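Handheld grippers vs. teleop for small parts – what are you all using?
Robot Teaching & Demonstration > General

11 replies, showing the last 7

vakcombe_shop
Quick recap for anyone joining now. We're a small shop in Druraden and we want an arm to do one boring job: pick up a small part, turn it, set it on a peg. I've been teaching it by teleop from a chair with a leader arm, and after 147 demos it still comes in too high and stabs at the thing. My boss wants it working by June. Do I keep going, or do I buy one of those handheld grippers and do the demos by walking up to the table?

tinbender_oh
Keep going. 147 is nothing. I didn't see anything decent on my peg job until I was past 200, and I threw out a bunch of the early ones because I was still learning the controls. Your first couple of days on teleop are basically you learning to drive. Delete those and retrain before you spend any money.

grumpy_servo
Disagree with tinbender. If he's stabbing at the part, the robot is stabbing at it, and more of the same gets you more stabbing. With the gripper in your own hand you can feel when it touches. I went from one good demo every 2 minutes to knocking them out as fast as I could reset the table. My wrist hated me for it, but still!

tinbender_oh
Sure, and then you find out your arm can't physically do half of what your wrist did. Ask me how I know. I had a whole folder of beautiful handheld demos where I was reaching in from an angle the robot can't get to without folding up on itself. At least with teleop, if you did it, the arm did it.

urner_lane
You're both kind of right? I do handheld with a marker cube on top for tracking, and the reach thing is real, but you can fix most of it by taping a box on the floor and not leaving it. Stand where the robot's base would be. Keep your elbow about where its elbow goes. Sounds silly, works fine.

The thing that did bite me was tracking. If you cover the cube with your other arm for even a moment the path jumps, and you won't notice until you play it back.

vakcombe_shop
OK that's useful, thanks. What about two people at one table? We have a guy who could help in the afternoons and I'd like both of us collecting. Does it get confusing with two sets of markers?

sjoberg_fan
We use the Sjöberg mount at work and two people at a table is fine as long as every cube has its own ID. Check that first! We had a duplicate pair once and lost 1,010 recordings, the entire batch, and I'm still a little sore about it. Also agree on who backs off when you both go for the same part, or you'll just bonk rods all day.

grumpy_servo
1,010?? I would've gone home and stayed there.

tinbender_oh
Fine, I'll give you that handheld is faster. I'm still not sold on it for parts where the last bit of motion matters. Vakcombe, whatever you choose, slow down over the last inch. That's probably your stabbing right there – you're coming in at the same speed the whole way.

urner_lane
Posture matters more than I expected going in, so I'd pay attention to how you hold the thing before you worry about how many demos you've got. I keep the fingers low and straight over the part and let my arm do the moving, and I try to leave a gap wide enough that I can still see what I'm going for. My view from the gripper is below, with the small round white piece showing between the two black finger pads, and the woman across from me has her marker cube up above her rods with her sleeve behind it, so the black squares stay clear. That's what you want from your afternoon guy too. If the sleeve starts creeping over the cube, stop and roll it up.
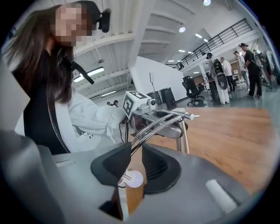
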